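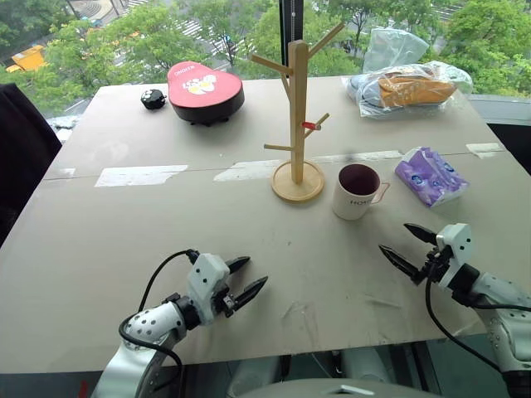 Table setup, head camera view: mug tree, mug, and the other items on the table, with both grippers open.

Pimdale Mug Tree Set

README, last edited Sat 2 June

This folder holds the recordings and notes from the spring project of the Pimdale student robotics club. The task is hanging a mug on a wooden mug tree with a two-armed robot. Celeste Garrido led the recording sessions and Karine Bélanger wrote the export scripts and most of this file. Questions about the data should go to Karine. Questions about the robot or booking the table should go to Celeste.

What is in the folder

episodes/ has one subfolder per attempt. Each subfolder contains the head camera video, the joint positions for both arms, the gripper openings, and a short text file with the operator's initials and a result.

splits/ has the lists we used for training and testing. There are 700 episodes in total, with 122 of them held out for testing. Please don't train on the held-out list if you want to compare your numbers with ours.

notes/ has the session logs, typed up from the paper notebook. Spelling was left as it was.

tools/ has the export script and a viewer. The viewer is called Adora and needs no install beyond what is in requirements.txt.

The task

An episode starts with both arms at rest near the front edge of the table and the grippers open. The operator picks up the mug, turns it if needed so the handle faces a free peg, and hangs it. Either arm may be used. The other arm may steady the tree by the post, but it may not lift the base off the table.

An episode is marked "success" if the mug stays on the peg after both grippers have let go and backed away. It is marked "partial" if the mug was lifted but not hung. Everything else is "fail." We kept the fails. A few members wanted them taken out in April, and the vote went the other way.

Objects

The tree is light wood with a round base, a square post, and angled pegs at several heights. The main mug is white ceramic with a dark red inside, a thin pink handle, and black lettering on the side. The small red clip on one of the pegs is not part of the task. Treat that peg as taken.

Other items are left on the table as clutter. They include a packet of tissues, a red heart-shaped box, and plastic bags. Clutter was moved between sessions, never during one. The clear and light blue bags give the depth estimate the most trouble, so check those episodes first if your masks look wrong.

Table and room

The tabletop is two panels with a seam across the middle, held with white masking tape. The tape under the tree is useful for lining it up at the start of a session, but it is not a measured mark. Don't use it for calibration.

The table stands against a tall window over the street. Light changes a lot between morning and late afternoon, and traffic and trees show up behind the objects. We did not blur or crop the window. If you need a plain background, crop above the back edge of the table, but note that this also cuts off part of the tree.

Known problems

The left gripper was recalibrated partway through the project. Opening values before and after do not match exactly. The session log called Skovholm has the correction, and the export script applies it if you pass --fix-left.

In the first 50 episodes the joint data starts late compared with the video. The offset is 2 frames in all of them. It is not corrected in the files.

Some result files say "sucess." The viewer reads both spellings.

The operators were all club members, and most of them are right-handed. The right arm is used more often than the left, so a model trained on this set may favor it too.

Using the data

The set is free to use for class work and for other student clubs. If you put it in a report, cite it as the Pimdale Mug Tree Set and give the edit date at the top of this file. Please don't repost the videos. Send people to the club page.

The baseline policy, Lai, is kept in its own folder with a separate README. It was trained on the success episodes only.

To do

Add the missing operator initials in the later sessions.
Export gripper force, if the logs turn out to be complete.
Record a short set with a second mug.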